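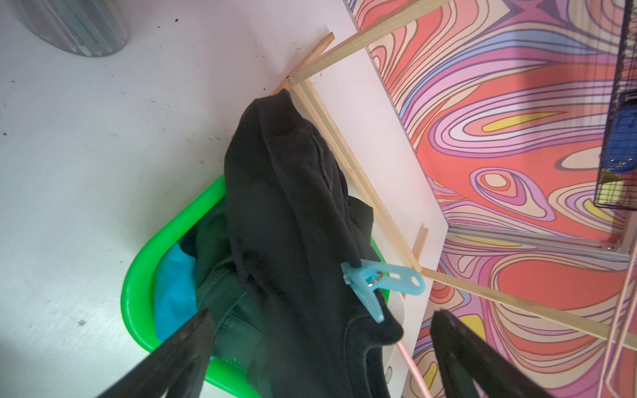 How do you dry a black sweatshirt indoors without leaving marks on it?

Turn it inside out, peg it at the seam or the hem, and keep the two layers apart so air can get between them. Peg marks show more on dark cotton than on anything else.

Before you hang anything

Shake each piece hard over the basket. Creases that go onto the rack folded stay folded. Pull cuffs and ribbing back into shape by hand, and do up zippers.

Sort dark from light as you take things out. We use one green basket for everything and leave the thick knits at the bottom, as they go up last on the lowest slat.

Pegs

Plastic pegs with a metal ring at the pivot hold well, but check the ring for rust – a rusty one will stain. Throw out any peg that has cracked. Ours came in a bag of 18 from Hosel and most are still fine.

Wooden slats

Bare wood can snag and can leave a yellowish line on wet cloth. Sand new slats lightly along the grain and wipe them down. If you want a finish, use a clear water-based one and let it cure fully before any laundry touches it. Leave a hand's width between garments.

The drying corner

Sweep the floor first. Grit sticks to anything damp that falls, and then you are washing it again. Wipe the wall behind the rack every couple of weeks and look closely at the corners, where damp settles. Open a window for a while after hanging a full load, even in winter. 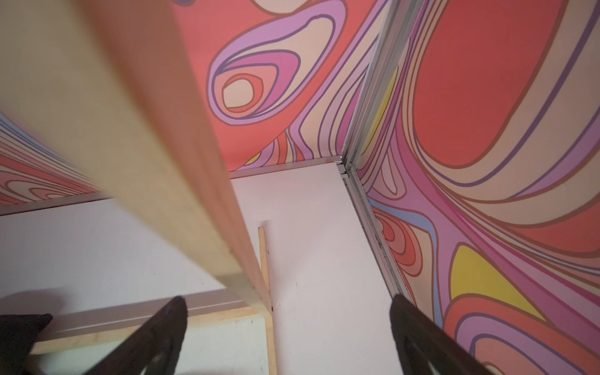 Pine batten and white wall in the corner, with the patterned panel overhead.

Tips by Triin Strazds. Last updated 16 Jan 2024.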